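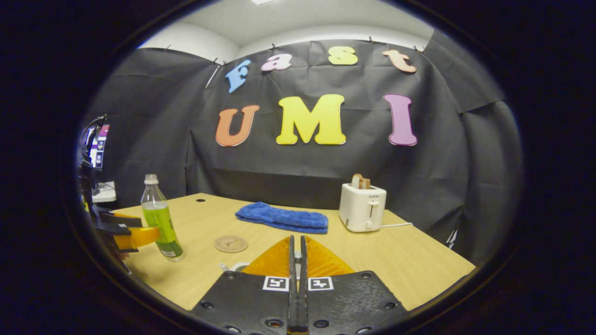
Re: [wolach-allotments] Water butts and the standpipe rota

From: Nipon Chantharasri
To: wolach-allotments list
Date: 23 August 2024

Diễm Võ wrote:

> Can someone tell me where we have got to with the standpipe? I was up
> at the top end last night and the pressure was so low that a can took
> ages to fill. The plots by the gate seemed fine. Also, is it still
> all right to put a second butt behind the shed if it is painted green?
> I have been offered one from Retamal and need to say yes or no.
>
> Diễm
> Plot by the old pear tree

Diễm, all,

The pressure problem is the old pipe between the gate and the compost bays. Prelard came and looked at it and they think the pipe has furred up on the inside. They can replace that length but they want the whole path clear, so it will have to wait until January when the beans and squashes are out of the way. I have asked them for a written price and will send it to the list when I get it.

Until then the top end will be slow whenever both lower taps are open. Please stick to the rota if you can. Top plots have the evenings, bottom plots the mornings. If you only want one can, just take it, but no hoses left running while you do something else.

On the butts, the rule is 2 per plot and it says nothing about colour. It does say they must have a lid that fixes down. The one from Retamal should be fine if it is the same sort they have by their own greenhouse. Stand it on slabs, as a full one will sink into our soil and then the tap ends up too low to get a can under.

The big tank is a separate matter. It holds 1000 litres and it is meant for the shared beds and the young fruit trees. Several people have been filling up from it for their own plots and it was down to the last few inches at the weekend. The ballcock is also sticking. I have freed it twice, and I will fit a new one when Nustel have the right size back in stock. If you see it overflowing, turn the stopcock under the square cover a quarter turn and let me know.

One last thing. The key for the bottom gate is missing from its hook again. The spare is in my shed, on the nail to the left of the door. Please put it back there and not on the hook.

Nipon

_______________________________________________
wolach-allotments mailing list
To leave the list, send a blank message with the word unsubscribe in the subject line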